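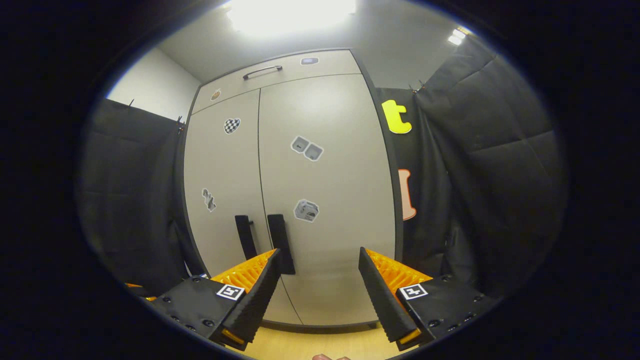
Speaker notes — "Getting Through the Dark Months"
Skimari Library evening talks, 11/4/25

Welcome everyone in, let them get their coats off and find a seat. Say thank you for coming out when it was already getting dark at five, which I know takes a bit of willpower. Mention the tea at the back and that they can get up for it any time, I won't be offended.

Opening. Start with my first November in Cletska. I had moved up from a place where winter meant a light sweater, and I thought the people at work were teasing me when they talked about the dark. Then the clocks changed and I drove home with my headlights on and ate dinner and went to bed at 8:15 because I was sure it must be nearly midnight. (Pause, people usually have their own version of this. Let them laugh or nod.) I did that for most of the month, and I was grumpy, and I blamed the job, the apartment and the car before I ever thought to blame the sky.

Why I started writing things down. I kept a little notebook that second winter, one line a day, just how I slept and whether I had been outside. 138 days of it, from the clock change until spring felt settled. I am not a doctor and this is not a study, please say that clearly, but reading it back I could see that the days I got out before lunch were nearly always the days I wrote something cheerful. Read two entries aloud. The one with the wet dog and the one with the soup.

The morning walk. Twenty minutes is what I aim for. Cloudy counts. Drizzle counts, if you have the shoes for it. I go down Hoverora Lane to the pond and back, and if I'm running late I go as far as the mailbox and call it done. Ask the room where they walk and take a few answers. Don't rush this part, last year it was the bit people remembered.

Evenings. Talk about lamps. I had one big ceiling light in the living room and it made the place feel like a waiting room, so now I use two small lamps and keep the big light for finding things I've dropped. Talk about eating a proper supper at a proper time. Then screens, gently — I still watch my shows, I just try to stop before I'm too tired to enjoy them.

Having something on the calendar. One thing a week that involves other people. Mine is cards. My neighbor across the hall bakes and leaves half of it on my doorstep, so I suppose that's hers. It's very easy to cancel in winter, and I cancel too, so tell them about the rule I made with my card group: you may leave early, but you have to show up first.

The serious part. Slow down here. Some winters are heavier than a walk can fix. If you're feeling low most days, or not sleeping, or not eating, please go and talk to your doctor, and don't wait for spring to do it. Repeat it once. Leave a little quiet after.

Questions. Leave plenty of time. Someone will ask about light boxes. Say I've borrowed one and liked it with my coffee, but to ask a doctor first if they have any trouble with their eyes.

Finish by thanking the library, and remind everyone the handouts are by the door, along with the soup recipe.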